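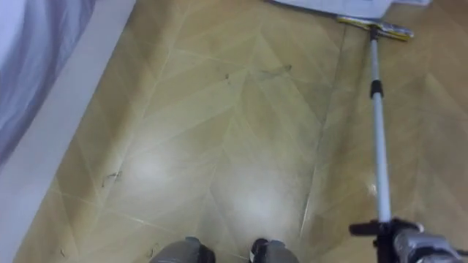 Rania Naciri had graded floors for most of her working life, first at the Kellengate hotel and then for the agency that cleaned its offices. When Erham asked her to come in and grade one more, she said yes before she knew who was holding the mop.

"It's one room," Kenza El Idrissi told her on the phone. "You score it the way you'd score a new hire."

So she brought her old sheet. It had boxes for corners, edges, streaks, hair and time, and a line at the bottom where she used to write whether the person should come back the next day.

The robot took the mop from Amr Shehata, who stepped back with his hands half raised, like a man who has just let go of a bicycle. It pushed the mop out at arm's length. Then it pulled it back and pushed again. It was slow. Rania looked at the clock and wrote down the time, and when it had covered a patch she could have done while talking to somebody, she looked at the clock again.

"Is it always like this?" she asked.

"It used to fall over," Amr said. "In June it fell over with the bucket."

She watched the pad go by some hairs near the white edge on the left. A new hire would do that too. They all mopped the middle, where they could see it shine, and left the sides. She had trained 116 people at Kellengate, and she could think of maybe four who got down and looked along the wall without being told.

"Can I tell it?" she said.

"Tell it what?"

"That it missed the hair."

Amr and Kenza looked at each other. Kenza said that it didn't work that way yet. She would have to tell Amr, and Amr would put it in the notes, and Tarek would read the notes and change something, and in a week or two it might go for the hair.

"That's a lot of people for one hair," Rania said. She marked the box.
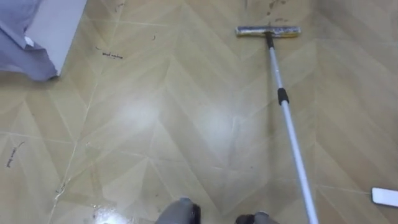 ## Break

They gave her coffee in the hall. Sandrine Tanguy came down from the upper floor to meet her and asked what she thought, in the voice of someone who had people visiting later and wanted a sentence she could repeat.

Rania said the pressure was uneven and it used too much water. She said that if a guest walked on that floor in socks, the guest would call the desk.

"But it's mopping," Sandrine said.

"It's moving a mop," Rania said. Then she thought that sounded harder than she meant it. "I've sent people home on their first day who did worse. They were tired, or they'd lied about having done it before. This one hasn't lied."

Sandrine wrote something down. She asked how long a room like that should take. Rania told her, and Sandrine did not write that down.

Tarek Bouzid was sitting on the stairs with a laptop on his knees. He said this was attempt 131. He had been there for all of them. His mother cleaned offices in Camacho, he said, and she wanted to know when she could send one in her place and stay in bed.

"What do you tell her?"

"I tell her to keep her shoes by the door."

Rania liked him for that. She finished her coffee and asked for the sheet back, because she had left out the part about the corners.

## Second grading

She stood by the wall this time, where she could watch the feet. She had been looking at the hands all morning and had not thought about the feet, and with people you always looked at the feet. The good ones worked backward toward the door. The others walked across what they had just done.

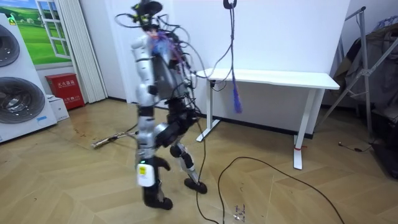

She wrote "walks on own work" and underlined it. Amr read it over her shoulder and laughed, and then he stopped laughing and went to find Tarek.

At the end she added up the boxes. The robot had 37 points. At Kellengate you needed twice that to work alone on a guest floor – with fewer, you were put with a partner and the partner was told to be patient. She wrote the total in pen and drew a circle around it.

That left the line at the bottom. Kenza had gone to get her coat. Amr and Tarek were bent over the laptop, arguing about which way was backward.

Rania took the spare mop from the hall and did the left side herself, down along the white edge where the hairs were. Then she wrote "come back tomorrow, with partner," signed it, and left the sheet on the stairs.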